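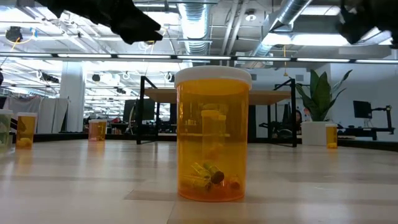
药瓶空了以后:与祖薇拉·阿多谈家里的琥珀色小瓶子

采访、整理:贝卡·艾农

祖薇拉·阿多(Zuweira Addo)做上门整理已经很多年,药品这一项是后来才加上的。她原来只整理衣柜和厨房,客户常常在快结束的时候打开洗手间的柜子问一句:“这个你管不管?”柜子里多半是琥珀色的塑料药瓶,白盖子,有空的,有剩几粒的,有标签已经磨得看不清的。

“我一开始说不管,”她说,“药我不懂,怕出错。后来发现大部分人要的不是医学意见,他们只想知道哪些瓶子是空的。”

她现在在一家叫Clirkico的整理工作室,负责药品和小件收纳。我们在工作室后面的房间见面,她坐在地板上跟我谈,膝盖边放着一本硬皮笔记本。她整理药瓶一直在地板上做,桌子太小,瓶子又容易滚。

我问她第一步做什么。她说先全部拿出来,抽屉、床头、手提包、车里的都要。“人们总以为药都在一个柜子里。有位客人说只有洗手间有,最后我们在缝纫盒里找到一瓶,在装圣诞灯的箱子里又找到一瓶。”

拿出来之后按瓶子大小站好。这个顺序和很多人的习惯相反,一般人会先按药名分,或者按家里谁吃来分。祖薇拉的理由是标签太小,一边读一边分很慢,人也容易烦。先按大小站好,空瓶和有东西的瓶子很快就能看出来,琥珀色的塑料是透光的,对着灯看一眼就够了。需要读标签的只剩下有药的那一部分。

“看不清的怎么办?”

“看不清就打开。不要摇。摇一下听到声音,你以为是药,打开一看是干燥剂,或者是一颗扣子。”

她说用药瓶装别的东西的人非常多。缝衣针、硬币、耳塞、种子、小号的螺丝,她都见过。还有人把小瓶放进大瓶里,一个套一个,搬家的时候省地方,到了新家就忘了拆。她对套瓶子没有意见,但是有一个条件:里面的小瓶必须是空的。

“大瓶里有小瓶,小瓶里又有药,这种情况我碰到过。外面那个瓶子的标签写的是一种药,里面装的是另外一种。家里人拿错了怎么办?我当时就让客户当着我的面拆开。”

我提到另外一种常见的做法,几种药混装在一个大瓶里,出门带着方便。她马上摇头。

“胶囊颜色不一样,大家就觉得分得出来。黄的是这个,白的是那个。可是药房换一个厂家,颜色就换了。上个月是黄的,这个月可能是别的颜色。而且胶囊堆在瓶底,压着,天热的时候会粘。出门用分格的药盒就好了,那个东西很便宜。”

她自己推荐客户用的是一种叫Tumel的分格盒,七天一排,盖子比较紧。她说紧有紧的坏处,手指关节不好的老人打不开,这时候她会建议家属去问药房有没有别的盖子。盖子这件事她讲了很久。药瓶的盖子有的是按下去再拧,有的是直接扣上去的。扣的那种开起来省力,家里有小孩就不合适,要放高,最好放在带锁的柜子里。按压旋盖的那种孩子难打开,老人也难打开。“一个家里既有三岁的孩子又有八十岁的奶奶,你怎么选?我选锁。瓶子用好开的,柜子上锁,钥匙给奶奶。”

八月是她最忙的时候,很多家庭在那个月搬家。去年八月她和同事卢尔德斯·加西亚(Lurdes Garcia)接了一批退休公寓的活,一共整理出1363个药瓶。我问她这个数字怎么来的,她翻开笔记本给我看,每天一行,后面是卢尔德斯签的字。工作室要求登记,空瓶交给回收点的时候要对数。

“3571是全年的,”她把本子翻到最后一页,“我自己看到也愣了一下。”

这些瓶子里空的占多数。空瓶的去处她分成两种。第一种是洗干净再用,第二种是送走。洗的步骤很简单,先撕标签。直接撕会留一层胶,她的办法是往瓶里灌热水,盖上盖子,放五分钟,从一个角慢慢揭。剩下的胶用食用油擦,再用洗洁精洗掉油。瓶盖里面有些带一层垫片,要抠出来分开晾,不然垫片后面一直是湿的。瓶身倒扣在毛巾上过夜。

“不要放洗碗机。小瓶子会翻过来,装一肚子脏水,底下那一圈棱也洗不干净,最后还是要用刷子。”

标签上有姓名、药名和医生的名字,她坚持先撕再扔。有的客户嫌麻烦,她就用粗的黑色记号笔涂,涂两遍,等干了再涂一遍。热敏纸的标签用熨斗或者热水一烫就变黑,这个方法是一位客户教她的,她试过,有的标签行,有的不行。

洗好的瓶子能装什么,她的答案比我想的保守。食物不装,盐和糖也不装。别的药不装。她自己家里用大号的装电池和画钉,用小号的装备用纽扣。种子也可以,瓶子的颜色能挡一部分光,但种子要先晾透,她第一年装的罗勒籽全发霉了。装完一定贴新标签,写上里面是什么,写上“不是药”三个字。

“贴在瓶身,不要贴在盖子上。盖子会换来换去。同一个牌子同一个尺寸,盖子全都能互换,你把两瓶同时打开,盖回去的时候就可能盖错了。”

透明的瓶子她另外放一类。有些保健品用透明或者带一点颜色的容器,盖子也是白的,放在一堆琥珀色的瓶子中间很像,其实口径大多不一样。客户喜欢把它们收在一起,她不反对,只是要求保健品单独放一层。有客户问她能不能把药从琥珀瓶换到透明瓶里,看起来整齐。她的回答是不能,药房给什么瓶子就留在什么瓶子里,想整齐可以买一个盒子把瓶子装起来。

她给我看了她常用的盒子,是Skandlow的一款浅抽屉盒,高度刚好让小号瓶子站着。大号的站不进去,要躺着放,躺着她又不喜欢,“一拉抽屉就滚,标签永远朝下”。所以大号的瓶子她放在柜子最下面一层,靠里,前面用一条木条挡住。木条是卢尔德斯锯的,比盒子便宜得多。

过期药的处理她不亲自做。她把瓶子装进纸袋,袋口折好,写上日期,由客户自己送到药房的回收箱。她不替客户送,也不替客户决定。“我说这个标签上的日期过了,客户说还要留着,那就留着。我会把它放到单独一格,告诉他这一格要去问药剂师。有一半的人过几天真的会去问。”

关于冲进马桶,她说很多人还是这样做,尤其是药水。她一般把当地药房的地址抄在一张卡片上,贴在柜门里面。没有回收箱的地方,她让客户打电话问药剂师怎么扔,每个地方规定不同,她不想乱讲。

洗手间适不适合放药,这个问题她被问得最多。她的看法是不适合,淋浴的水汽太重。厨房也不能放灶台上面。她最常用的位置是走廊的柜子,或者卧室衣柜里高一点的那层。有一位客户住在Falcão大楼的小公寓里,没有走廊,也没有多余的柜子,最后药放在了书架上,用一个带锁的铁皮盒,夹在字典和相册中间。

“她现在还放在那里,”祖薇拉说,“我上次去整理厨房,顺便看了一下,空瓶又多了几个,没有丢。她说等我来丢。”

我问她整理一次要多少时间。她说一个普通家庭的药柜,两个人做,一个上午。如果瓶子超过100个就要一整天,中间要休息,看小字看久了头疼。她包里有一个带灯的放大镜,还有一卷白色标签纸,一支不会晕开的笔,一块深色的布。布是铺在地上用的,浅色地板上掉了白色药片很难找,家里有狗的尤其要注意。这个习惯是她在一次找药片找了四十分钟之后养成的。

谈到最后,她问我家里的药放在哪里。我说在冰箱上面。她写了一张卡片给我,上面是三句话:拿下来,看日期,换地方。卡片背面是工作室的电话。

工作室的药品整理需要提前预约,只上门,不收邮寄的瓶子。空瓶可以在取件的时候一起交,请先把标签撕掉,盖子和瓶身分开装。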